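June
by Manikandan Unnithan

I rewrote our floor rules for the robot this month. The old sheet had 23 rules on it, and when I asked people at Nomport to tell me what they were, the best anyone could do was nine. One of the nine wasn't on the sheet. So I started over.

What follows is mostly the new version with my notes. We work on household chores with a two-armed robot, in rooms that also have people, desks and ordinary furniture in them. A lot of published safety guidance assumes a fence. We don't have one, and a home won't have one either. You still have to read the standards and do a proper risk assessment with someone qualified. These rules sit underneath that. They're for the person standing there on a normal afternoon with a controller in one hand.

The first rule is to clear the floor before the arms are powered. That includes bags, shoes, bits of paper, pen caps, anything. The old sheet said "ensure the workspace is free of hazards," and people would glance over, see no hazards, and carry on. A pen cap doesn't look like a hazard. The new wording is "pick up everything that isn't furniture." It takes a minute or two and you don't have to judge anything.

The second rule is that chairs count. An office chair on casters will be somewhere different every time you look. If a chair isn't part of the task, it goes past the tape. If someone is sitting in it, they go past the tape too, and they get told when the arms are about to move. We say "arms live" out loud and wait for an answer. A nod doesn't count, mainly for the operator's sake, who is supposed to be watching the robot and can't be looking around for nods.
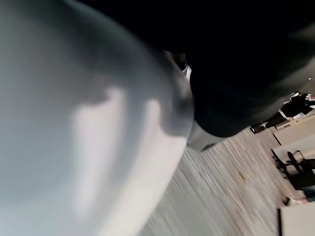 From the wrist camera: carpet, with a black office chair off to the right.

The third rule is about wrist cameras. We used to let operators treat the wrist feed as a check on the room. I've taken that out. A wrist camera is for the last few inches of a grasp. When the arm swings, the feed smears, and the hand blocks a good part of the view to begin with. You can't clear a room with it. The room check is done by a person, standing up, with their own eyes, before every session and again after every break.

I got some pushback on "after every break." The argument was that if everyone left together and the door was closed, nothing could have changed. Maybe so. But then you need a rule about who left and a rule about the door, and now there are three rules where there was one. Just do the check again.

The fourth rule covers soft things. Bedding, towels, clothes, curtains. These were hardly mentioned on the old sheet, and they cause most of our stops. In the spring I went back through our log, which had 2,246 runs in it at that point, and read the operator's note on every run that ended early. Hard objects mostly fail in a simple way. They slip, or the hand misses. Cloth fails slowly. It catches on something, the pull builds up, and from across the room it all looks normal until the lamp goes over.

So for cloth we now have these:

Clear whatever the cloth could reach if it were pulled flat in any direction, plus an arm's length. That means lamps, glasses and phones come off the nightstand before you start on a bed.

Set a pull limit for the task before the run and write it down. Don't raise it in the middle of a run.

If both hands are holding, the stop procedure is hold, then lower, then open. Opening first lets the cloth snap back, and if one hand opens before the other, the load shifts to the side you weren't watching.

Nobody helps. If a corner is stuck, stop the run, free the corner, and start again.

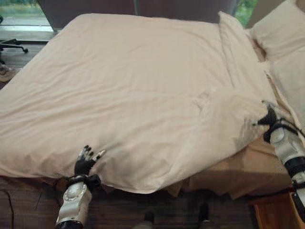 That last one is the hardest to get people to follow. Everyone has made a bed with another person, and when you see a corner going wrong your hand goes out to fix it. I've done it myself. It also spoils the run, but that's the lesser problem. I put it in bold on the printed sheet, and on the practice days we have one person stand by the bed with their hands in their pockets so they can feel how strong the urge is. It sounds silly and it has worked better than the bold type.

The fifth rule is cables. Any cable on the robot gets looked at along its full length at the start of the day. Look for rubbing, tight bends, and loops big enough to catch a chair arm or a bed corner. Then move each joint slowly to the end of its travel and look again. A cable that is fine with the arm down may be stretched with the arm up. Any cable on the floor gets moved or taped down. We had one person argue that a cable behind the robot's path was safe. Robots back up.

The sixth is covers and fasteners. If there's a sleeve, a cover or a clip on the machine, it's there on purpose, and it goes back on before power. We keep a small tray for hardware. If there's anything left in the tray, the robot stays off. I borrowed the tray from a bike shop in Hivville where I worked as a student, and I've never seen a better system.
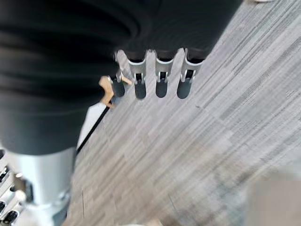 A reader who saw the draft thought I had the order wrong, and that the cable and cover checks should come ahead of the floor check, since you're already close to the machine with the power off and it saves walking back. Fair point. I've kept the floor first on the sheet for now, but if your room is laid out so the robot is by the door, do it the other way. What matters is that both are finished before anyone touches the power switch.

The seventh rule is the log. Write the note right after the run, even if the run was fine. Two lines is enough. Say what the task was, whether you stopped it, and what you were looking at when you stopped. That third part is new, and it came out of reading all those old notes. Plenty of them said "stopped, arm too close," and I couldn't tell what it was too close to.

Seven rules, then, with the cloth section as a part of number four. The first full setup under the new sheet took us 41 minutes, most of it spent arguing about the tape. It's a lot quicker now.

There's still no good rule for visitors. At the moment they stay past the tape with somebody beside them who isn't operating. McKinnon has a one-page visitor form that I'm going to look at on Sunday, and I'll post our version when it's in use.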